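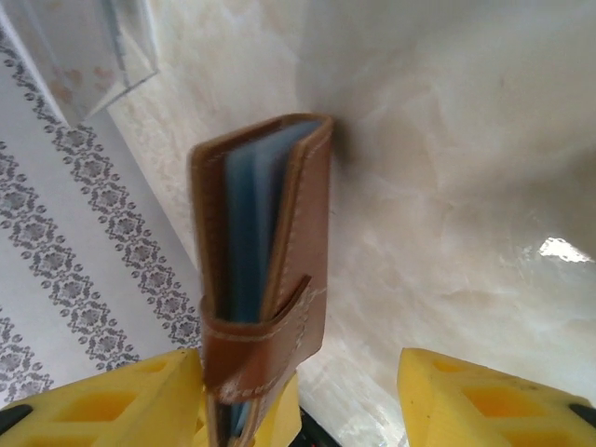
Gritgate Leather Workshop: Second Progress Report to the Dulitz Fund

Period covered: March through June
Project: Rulteo card holder

Where we stand

The short version is that the card holder exists, people are carrying it, and I am less sure than I was in the application that it solves the problem we said it would solve. The application promised a leather holder that would outlast the cheap kind and could be repaired at our bench. We can now show the first half of that sentence is plausible. The second half needs more work than we budgeted for.

The design has settled into a tall, narrow bifold in caramel-to-saddle leather, with pale cream stitching near the edge of the covers, a strap that goes around the front to hold it shut, and a stack of pale blue plastic sleeves inside. I was against the blue. It was picked because several people at the bench liked it next to the brown, and I lost that argument. Buyers so far have not mentioned the color one way or the other, which I take as proof that it was never worth the afternoon we spent on it.

What was made

We cut leather for 606 holders. That was the number in the plan and we met it, though I would ask the Fund not to read too much into a cutting total. Cutting is the easy part. A stack of cut covers looks like progress and sits on a shelf the same as any other stack of leather. Stitching is slower, and the strap is slowest of all, with its own rows of stitching along the top and bottom margins and a small angled tab that has to be finished by hand.

The tab is where we lose time. In the first batch it lay flat when it left the bench and started to lift after a few days of use. It still flares out a little on the current pattern. I have been told this is how the tab is supposed to look and that it gives the thumb something to catch. Maybe so. The original drawing shows it flat, and I have noticed that "supposed to look that way" entered the conversation only after the first batch came out that way.

Edges are burnished on every piece. This was listed as optional in the application and we have made it standard. The burnished edges come out slightly darker than the face of the leather, and customers at the market table do run a finger along them before they ask the price. I'm willing to count that as a good sign, if a small one.

Leather supply

All leather this period came from Zúñiga. Delivery was on time twice and late once. The hides are consistent in color, more so than I expected at the price, and the finish is smooth with a faint gloss to it. My complaint is with the claim on the supplier's sheet that the finish "resists marking in normal use." We pulled a holder with a lighter, worn-looking patch near the lower left corner of the strap. It is small. A buyer would probably never bring it back. But the strap is the part that gets handled, pulled and rubbed against the inside of a pocket more than any other, and if the surface goes pale there, then the sheet is describing some other kind of normal use.

We have asked Zúñiga two questions: whether the strap leather comes from the same part of the hide as the covers, and whether a heavier finish is available for strap stock alone. The reply to the first was friendly and did not answer it. The reply to the second was a price list. I have not agreed to anything and will not until we get a sample we can rub for ourselves.

The carrying trial

We gave out 51 holders to people who agreed to carry one daily and fill in a card at the end of each month. The application called this a durability study. I would like to stop calling it that. It is a group of people we mostly know, carrying a thing they got for free, and telling us how they like it. That kind of person is polite. Nearly all of the cards say the holder is "great" or "really nice," and I have given those words no weight at all.

The useful comments are the grumpy ones, and they fall into a pattern:

The strap is stiff for the first couple of weeks, and some carriers stopped closing it. A holder carried open behaves differently from one carried closed, so their wear tells us little about everybody else's.

The covers spread at the top once the sleeves are in. Carriers don't all mind this. A few said it makes the cards easier to get at. Others worried about cards slipping out when the holder is upside down in a bag. No one has reported losing a card, but the cards we hand out don't ask that question, and they should.

The sleeves cling to each other. With several thin, slightly see-through layers lying together, it takes a fingernail to find the one you want. This was the most common complaint and I think it is the most serious one. Better leather will not fix it.

Four carriers dropped out before the end of the period. Two of them said they had gone back to their old wallet. The other two did not give a reason. In the first report, losses like these went under "scheduling," and I'd rather this one said plainly that a person who goes back to the old wallet has given us a result.

Repair

This is the weak section of the report. The application said that any part of the Rulteo could be replaced at the bench. That is true of the strap, at least on paper: it can be unpicked and a new one stitched in without touching the covers. We have done it on practice pieces and it takes longer than making a strap from scratch. Whether a customer would pay for that labor on a small card holder is something I doubt, and we have no evidence against my doubt.

The sleeves are a different matter. They run the full length of the holder and are fixed in along the spine, so replacing them means opening up the spine stitching. We have managed it. The stitch holes do not forgive a second pass very well, and I would not expect them to take a third. Plastic sleeves wear out before leather does; everyone who has owned a wallet knows this. So the part most likely to fail is the part hardest to replace, and we should have seen that at the drawing stage.

A changed pattern is on the bench now, with the sleeve stack mounted on a thin leather tongue that slides into a pocket. It may work. I have seen it once and it was too thick to close properly, which sent everyone back to the strap length. The next version is due before the end of summer.

Money

Spending is within the grant. The one line that went over is sleeves, which came to $1,098. The overrun happened when the first order turned out to be a hair too wide for the covers and had to be trimmed by hand, after which we gave up and reordered. The wrong-size sleeves are still here. There has been talk of using them in a wider product. I would ask the Fund to treat that talk as a way of feeling better about the boxes.

Leather, thread and edge finish all came in slightly under. Labor is harder to state fairly, as some of the strap work was done in unpaid evenings by people who wanted it right. I don't think that should be hidden in a favorable labor line. If the product only comes in on budget when people stay late for free, the price is wrong.

What we plan to do next

Finish stitching the cut stock, but hold back a portion of the covers until the new sleeve mounting is either proved or dropped.

Rewrite the monthly card. Fewer questions about liking it, more about what the carrier did with it: open or closed, front pocket or bag, how many cards, anything bent or lost.

Get strap samples from Zúñiga and give them a rough time before ordering.

Hand out the next round of holders to people who have no connection to Gritgate, and charge them something, even if it is a token price.

Put a real repair price on the wall and see if anyone pays it.

What we are asking for

No additional money. We are asking to move the repair target back by one reporting period, and to have the word "lifetime" removed from the project summary on the Fund's website. It came from our own application, so the fault is ours. The oldest holder in daily use has been carried for less than a year, and its owner has already asked if we have any spare sleeves.

Submitted by the project lead, Gritgate Leather Workshop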